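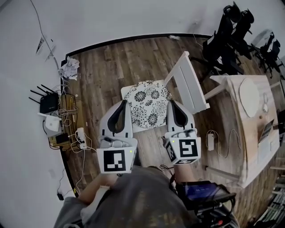
Progress report 2: Sokstead site

By Orla Mulligan, 22 August 2018
Filed under: Automation at Work
2 shares

Chair handling has been added to the task list. Staff work with a hand-held gripper in each hand. Of 500 planned runs, 56 are logged. Two packing staff have moved to this work part-time, and their shifts have been shortened to limit wrist strain. Retraining continues until December.
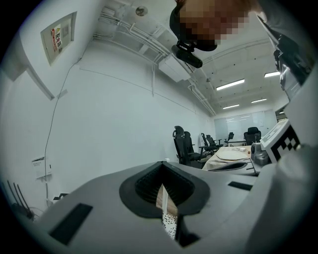

Gripper and head-mounted camera in use, Sokstead.

Cost per run will follow in the next report.

0 comments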